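This site uses cookies to remember your settings. OK

Lab Notes 3: Trying Out Grippers on Glassware
Posted Dec 29, 2020 by Svenja Trummer

Welcome back! This is the session I look forward to most, so please read the notes before you touch a controller.

We compare two sets of fingers on the same arm. The Wyss set is soft and wide, the Wumau set is stiff and narrow. Both run from the same controller, so your program from last time will load without changes (check the tool offset, though, it bit two groups in December).

1. What to compare

Run each finger set 10 times per object at closing speed 300. Write down every slip, and also every grasp that held but came in crooked. Crooked grasps are great data! Mortimer Blackwood's group logged theirs with a short note on finger angle and it made their report a pleasure to read.

2. Choosing objects

Clear glass is hard for the wrist camera and round glass rolls, so mix your shapes. A bottle lying on its side is a very different job from a lamp standing up, and a thin brush handle flat on the counter is harder than either one. Leave the rack for last.

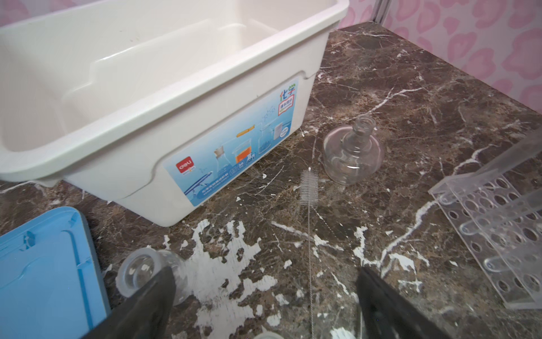 3. Writing it up

One table per finger set, one paragraph on camera view, and your best guess at why the failures failed. Bring questions to Sizwe Mofokeng in room 356.

Related notes
Wrist Camera Setup
Controller Basics, Hunesholm Arm
Reading a Force Plot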